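Do Carrots Really Help You See in the Dark?
A Budavum fact-check for doubtful readers

Somebody has probably told you to eat your carrots so you can see at night. It might have been a grandparent, or a dinner lady, or the back of a cereal packet. Grown-ups say it with a very straight face. But have you ever tried it? Eat a carrot, turn off the light and walk across your bedroom. You will still tread on something sharp.

So where did this idea come from, and is there any truth in it? Food is full of claims like this one. Crusts make your hair curl. Fish makes you brainy. Spinach gives you big muscles. We think you should be suspicious of all of them until you have seen some proof, and that includes anything you read on this page. 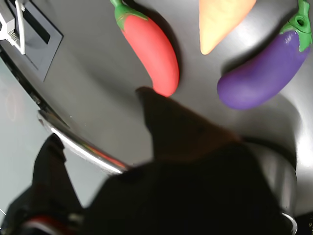 A toy chilli pepper and a toy carrot. Real ones are better in a stew.

Let's start with the bit that is true. Carrots contain something called beta-carotene, which helps to give them their orange colour. Your body can turn it into vitamin A. The back of your eye needs vitamin A to work in dim light, and people who get far too little of it can find it very hard to see after sunset. For them, food with more vitamin A in it may help a lot.

Now for the bit that gets stretched. If you already have enough vitamin A, eating more carrots does not give you extra night sight. Think of filling a bath. Once it is full, leaving the taps on doesn't make it a better bath. Eating 2000 carrots would not turn you into an owl, and eating 3000 wouldn't either. (Eat a great many for weeks and your skin can go a bit orange. That one is real!)

The story became very popular in Britain during the Second World War. Pilots were shooting down enemy planes at night, and newspapers said carrots had sharpened their eyes. The pilots had radar on their side, and the government didn't want to talk about that. Some people say the carrot story was made up to fool the enemy. Did the enemy believe it? There isn't much proof that they did, so be careful with that part as well. Carrots were also easy to grow when other food was short, and a good story helped to get them eaten.
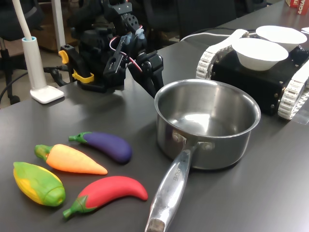 Cooking is another thing people make bold claims about. You may have heard that raw vegetables are always better for you because cooking "kills the goodness". It depends which goodness you mean. Some vitamin C is lost when vegetables are boiled, and some of it ends up in the water. But an ordinary steel saucepan like this one, with its long flat handle, can do a carrot a favour. Heat softens the tough walls inside it, so your body can get at more of the beta-carotene. A little oil or butter helps too. "Always" is a word to watch out for.

Then there are the things you can buy. Suppose a shop sold a powder called Jakodus, and the front of the tub said it "supports normal vision". Does that mean it will make your eyesight better? Read it again. It only says "supports", and it only says "normal". A plain dinner with some vegetables in it might do exactly the same job for less money.

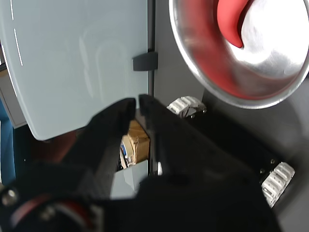 Packets are where you need to be most doubtful of all. The biggest words go on the front, and the people who chose them would like you to buy what is inside. A box might be plain brown cardboard with a blue-and-white label on it, and the label may look very neat and serious, but neat printing isn't proof. Turn a food packet round and find the small writing. The ingredients are listed with the heaviest first, so if sugar comes before carrot, you know what you are mostly eating.

Try it yourself

Pick 2 foods from your kitchen that make a claim on the front. Write down the claim, word for word. Then ask:

Who is telling me this?
What would I expect to see if it were true?
Has anybody tested it fairly?

If you can't find an answer, write "don't know yet". Scientists write that quite often.

Words to know

Beta-carotene: an orange colouring found in carrots, sweet potatoes and some other plants.
Radar: a way of finding distant objects by bouncing radio waves off them.
Claim: something a person says is true, whether or not they have shown it.

Next on Budavum: does eating cheese before bed give you nightmares?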